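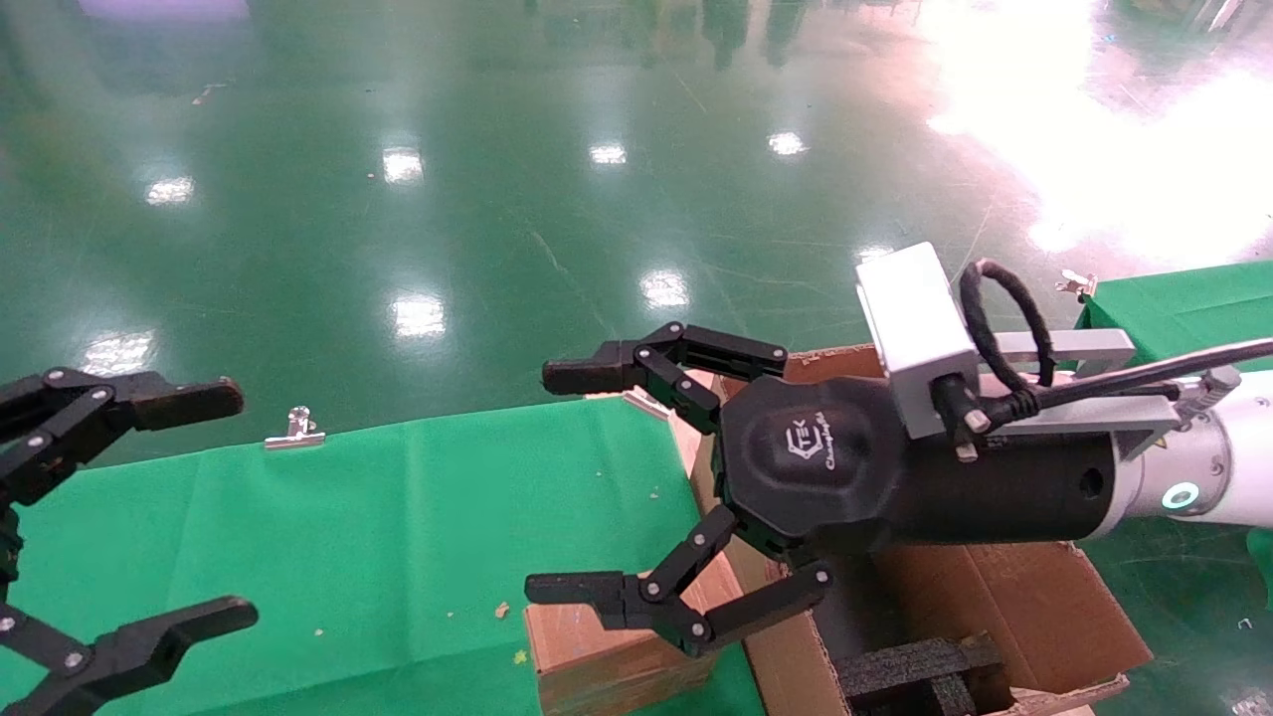
When I pack small parts for sending, I first prepare the table, and only after this I take the carton. A cloth on the table is good for the parts but it likes to slide, so please fix it. Metal binder clips, like the one at the back edge of the green cloth, cost little and hold well. Also shake the cloth before you start. Small specks collect on it very fast, and on green you see each one.

## The bottom of the box

I put foam in before anything else. Cut it 2 mm bigger than the inside of the carton, then it stays in its place without glue. For heavy parts I take two layers — the lower one hard, the upper one soft.

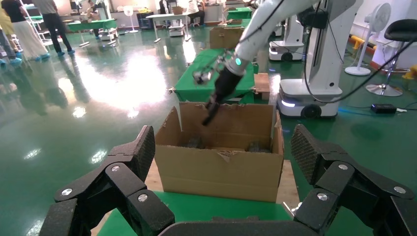
Used cartons I keep as long as the walls are straight. My neighbor Hedvika Ďurica throws them away after one trip, and I think this is a pity. Look first at the rim. If the front has a torn patch with a peeled edge, as on this brown one, the tape will not hold well there. Such a box I use only inside the workshop, for sorting. If you must send it, glue a strip of clean card over the damaged place and let it dry until the next morning.

Write the contents on the side, not on the top, so you can read it in the stack.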